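The simulator is the product now

By Shuzhen Xiong

Barkport sells its training package to small shops that want to put an arm on a bench and have it do something useful. For two years the package was mostly hardware with some software thrown in. Since April it has been the other way around. You can buy the simulator by itself, on a yearly plan, and never own the arm at all. I think this is a good change, and I also think the company is asking people to trust it further than it has earned.

I run a two-bench repair business in Dullport. We rebuild small pumps and valves, and a lot of the work is picking up a part by one end and presenting the other end to something. I paid $1653 for the full year, which covers one seat and 400 hours of compute on their servers. I had 170 hours left when I sat down to write this.

The setup is easier than I expected. You pick a gripper from a list, pick a task from another list, and the thing runs in a browser window. The gripper list is short and the task list is shorter. There are 6 tasks in the base plan, and if you want your own part in there you send Barkport a drawing and wait. My valve stem took nine working days. They did not charge me for it, but the terms say they can.

What I like best is that the view you train with is the one from the wrist. Skemelgate, the older service that most people compare this to, still gives you a nice wide view of the whole bench by default, and you have to dig through menus to see what the arm would see. That always seemed backward to me. A real wrist camera gets a poor look at things. It sees its own gripper filling the bottom of the view and whatever happens to be past the fingers. 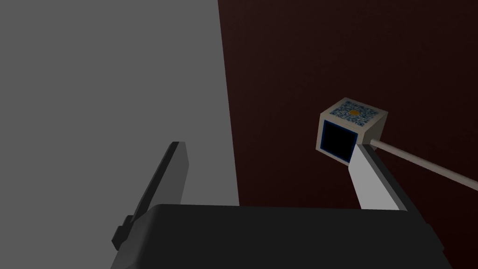 Barkport makes you work with that from the first minute, and I learned more about how to lay out a bench in a week of it than I did in a month with the wide view. You stop putting parts where a person would want them.

The drawing itself is plain. Flat walls, simple shading, clean edges, and no clutter of any kind. Some reviewers have complained about this and I don't share the complaint. I don't need it to be pretty. Plain scenes load fast and I can tell what the gripper is near.

My trouble is with the claim on the sales page that skills trained this way are "bench ready." I don't think they are, and I don't think Barkport would say so in a contract. My bench has oil on it. It has a window on the west side, and in the afternoon every shiny part turns into a white blur. A valve stem that has been in service for ten years does not look like the drawing I sent. None of that is in the base plan. There is an add-on called Antwi that changes the light and the surface colors from run to run, and after using it on the free trial I would call it a requirement. It should not cost extra. Selling the simulator without it is like selling a truck and charging for the second pair of wheels.

The other thing missing is any honest number. The software gives you a score at the end of a run, and the score goes up, and it feels good to watch it go up. But it is a score in the simulator. I would like to see Barkport publish how often a skill that does well in there does well on a physical arm, for each of the base tasks, including the bad ones. They have arms in their own building. They could do it.

I have heard the answer that every shop is different and a number like that would mislead people. Maybe so. Leaving it out misleads them too, and it does it in the seller's favor.

I am going to renew. The price is fair if you already know what you are doing, and the time I save on layout alone covers it. If you have never owned an arm, I would hold off, or at least find a shop nearby that has one and ask to spend a morning with it before you pay for a year. Renewals at the current rate close on 24th December, and the page does not say what the rate will be after that. I asked twice and was told it was under review.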